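Dirkedis Wool-Filled Comforter, All-Season Weight

Home > Bedroom > Comforters and Quilts > Dirkedis All-Season

Item no. 2523-AS
Twin, Full/Queen, King
In stock – ships from our Cleltgate warehouse in 2 business days

We have been selling bedding for a good long while now, and if there is one question that comes in more than any other (by phone, by email, and once on the back of a returned packing slip) it is whether wool isn't too hot to sleep under. I understand why people ask. You hear the word wool and you think of a winter coat, or that sweater your aunt knitted that you could only wear outdoors. A wool comforter is a different animal, if you'll pardon the expression, and the Dirkedis All-Season is the one I send people to when they want to find out for themselves.

The fill is carded wool batting, laid in layers and stitched through to the cover so it stays where it was put. If you have ever owned a down comforter you will know the business of shaking everything back up from the foot of the bed every morning. You won't be doing that with this one. It lies flatter than down, and I should be plain about that because some folks love a big puffy bed and will be disappointed. It drapes. It settles down around your shoulders and stays there, and on a drafty night in an old house that is worth a great deal.

The cover is cotton percale with a thread count of 277, which sounds like an odd number to land on, and we did ask the mill about it. They told us it was simply what the cloth came out to, and they would rather print the true figure than round it up to something that looks better on a package. We liked that answer so much that we put the number on the label.

About the weight

All-Season is the middle of the three weights Dirkedis makes. The Summer is hardly more than a heavy blanket, and the Irkirari is the deep winter one, for unheated bedrooms and people who sleep with the window open in January. Most of our customers in most parts of the country do best with the All-Season and an extra blanket folded at the foot. If you share a bed with somebody who is always cold while you are always warm, start with the middle weight and let them have the blanket. We have been doing it that way at our house for years and we are still married!

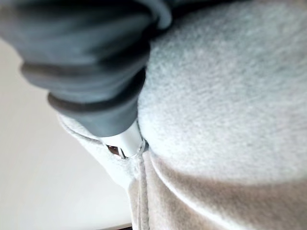 Wool takes up moisture from the air and lets it go again, and that's why so many people find they kick the covers off less often. I won't promise you a perfect night's sleep, but I can tell you that very few of these come back to us, and the ones that do are nearly always an exchange for a different size.

Choosing a size

Please measure your mattress before you order, and measure the depth too. Mattresses have gotten so much thicker than they used to be, and a Full/Queen that hung nicely over the sides of your old bed may come up short on a new one with a pillow top. If you are between sizes, go up. The Twin is also a fine size for a daybed or for a child moving into a big bed for the first time, and it folds up small enough for a closet shelf.

Corner loops are sewn in on all four corners, so it will tie into most duvet covers. We do suggest using a cover. The Szűcs linen covers on our duvet page are cut to match these sizes exactly, and they come with ties already inside.

Care

Hang it outside on a dry day, in the shade, for an afternoon. That takes care of most things. Small spots can be dabbed with cool water and a little wool soap, then dried flat. Please do not put it in the washing machine, even on the gentle cycle, and please, please keep it out of the dryer. I have seen what happens and it is a sad sight – a king-size comforter that would just about do for a crib. For a real cleaning, take it to a cleaner who handles wool and tell them what it is filled with before you leave it on the counter.

When you first open the package you may notice a faint smell of wool. It's natural and it fades after a few days of airing. Creases from shipping will ease out by themselves.

Storing it over the summer

Use a cotton bag or an old pillowcase, never plastic, and tuck in a cedar block or two. Don't vacuum-pack it. Come September, take it out and air it before it goes back on the bed.

Specifications

Fill: 100% wool batting
Cover: 100% cotton percale, 277 thread count
Color: Natural (undyed)
Edges: Double-stitched, self-piped
Loops: One at each corner
Warranty: 2 years on stitching and seams

Shipping and returns

Standard shipping is free on orders over $50. You may return an unused comforter within 50 days in its original bag, and we'll send you a label. If you're not sure which weight to get, call us before you order. The line is open from 9 in the morning until 4 in the afternoon, Eastern time, and we're happy to talk it over for as long as you like.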